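Review of the Kozan Starter Cell: Can a Kit Tidy Up?
Dela Darko
Term project report, Applied Automation
Tuesday, February 15, 2022

1. What we were asked to do

Our group was asked to pick a commercial automation kit, set it up from the supplied documents and say whether the department should buy a second one. We chose the Kozan Starter Cell, sold by Bivari, mainly on the strength of the brochure, which promises "productive picking on day one." Day one was spent looking for the right hex key.

The kit covers the arm, a two-finger gripper, a license for the Uvuma teaching software and a manual of 51 pages, 8 of which are safety warnings and 2 of which explain the gripper. Table and drawer unit were ours. The props came from a toy store.

2. Setup

Mounting the arm was easy, and I say that as someone who has lost arguments with bookshelves. The base went on with the bolts supplied, the joints are clearly marked in the manual, and the cables are long enough to reach a sensible place for the controller. Uvuma was slower. It installs happily, then asks for a calibration file that lives in a folder it has not created yet. Bivari support answered our email the next morning with a fix that worked, and a survey about how satisfied we were.

3. The task

We wanted something a household might plausibly ask for, so we settled on putting toy produce away in a drawer. The operator teaches each pick by guiding the arm, saves the positions and lets Uvuma fill in the path between them. We kept the drawer open for the first round of tests. Opening it is a separate problem, and we had only one semester.
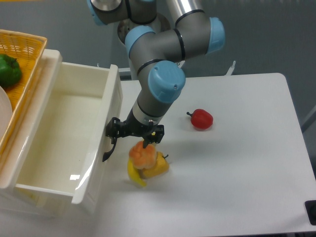
Figure 1. The gripper over the toy fruit, with the open drawer at left.

Smooth, rounded items suited the fingers best. The red pepper became our favorite test object because it behaved the same way each time we taught it. The banana was less cooperative. Its curve means that a grip taken slightly off center turns it in the fingers, and a banana that arrives sideways does not care how good your saved positions are. Piles were worse again — the software treats every item as if it were alone in the world, so anything leaning on its neighbor has to be taught by hand.

4. Cost and support

The second-year license is $800, a figure we found in the order form and nowhere in the brochure. Spare fingertips are sold separately. The Prorkumgate lab, where we worked, already has a rack and a spare controller, so a second kit would need no new furniture.

5. Recommendation

Buy it for teaching, with the license fee in the budget from the start. The hardware is solid and forgiving of beginners. The software needs patience, and the gripper chapter needs an author. Our demo is in March, and we plan to show single items first and the pile last, when people are already putting on their coats.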